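Boonmee Phetsri
Thread, 13 posts

1/ Back from the regional youth delegate forum. Three days, one lanyard, a tote bag containing a smaller tote bag. A few notes before I lose the nerve or the receipts.

2/ I was given two minutes to speak on youth unemployment in small towns. The speaker before me was given five and took 13. He was speaking on behalf of "young people everywhere." He has a grandson.

3/ My two minutes became 107 seconds. I know this because there is a clock, it is red, and it faces only you.

4/ So I cut the thank-yous. A woman from protocol found me at lunch to ask if I was upset with the chair.

5/ The draft outcome document ran to 2711 words when we got it. "Meaningful" appears in every paragraph with the word "youth" in it. We asked what meaningful meant. This was taken as a comment of a general nature.

6/ We asked for one concrete thing: pay travel up front. Right now you buy the ticket, then claim it back. My claim from May is for $1297 and its status is "received."

7/ If you have $1297 sitting around at 22, great, you can represent the youth.

8/ The delegation from Cemudano backed us on this, loudly, and I will be buying them coffee for years.

9/ Živković, chairing the drafting group, moved us from "will pay" to "should consider paying" to "takes note of the cost of." Lovely manners the whole way down.

10/ Then at 11 at night, with half the room putting on coats, somebody got "should consider" back in. I've never been so happy about a verb.

11/ Side events: the Griso panel on rural buses was the best hour of the week and had the worst room. The one on "unlocking mindsets" had the fruit.

12/ Applications for next year's delegates go through the Clistico portal. It logs you out while you type, so write your answers somewhere else first. You don't need a politics degree. You do need a jacket with pockets.

13/ Anyway, home, laundry, and a form asking me to rate my own participation from one to five. Replies are open if you're thinking of applying.

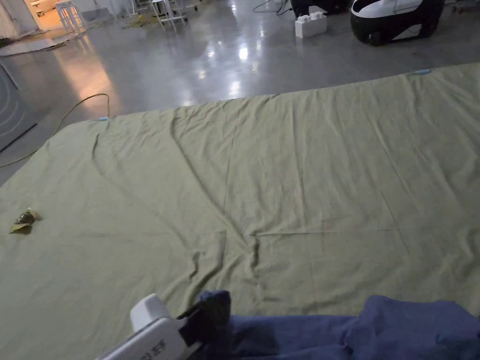

Page last changed: Oct 11, 2024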